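Where Do the Leftovers Go? Lunch Waste at Grivham Hall
Demetrio Tejada and Abilio Lorente, 2 June 2025

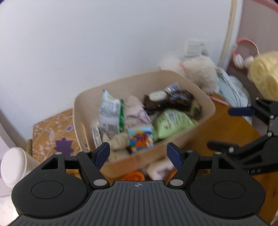 Figure 1. Black gripper with ribbed blue finger pads.

We set out to learn how much food our dining hall throws away, and why so much of it is rice. Grivham Hall served 2,487 lunches during our study. We stood by the tray return for 11 of them with a kitchen scale and a clipboard, which did wonders for our social lives.

In all, 207 students filled out our survey. The most common reason for leaving food was "portion too big," followed by "didn't like it." One person wrote "ask the rice." We put that under Other.

The kitchen let us try smaller scoops at the Barrios Street counter only. Plate waste there dropped by almost a third – though pizza was served twice that week, and pizza does not come back. We should have matched the menus first. Abilio says he mentioned this at the time. Demetrio has no record of it.

We would like to repeat the study in September with the same menu at both counters, and a scale that doesn't switch itself off between trays.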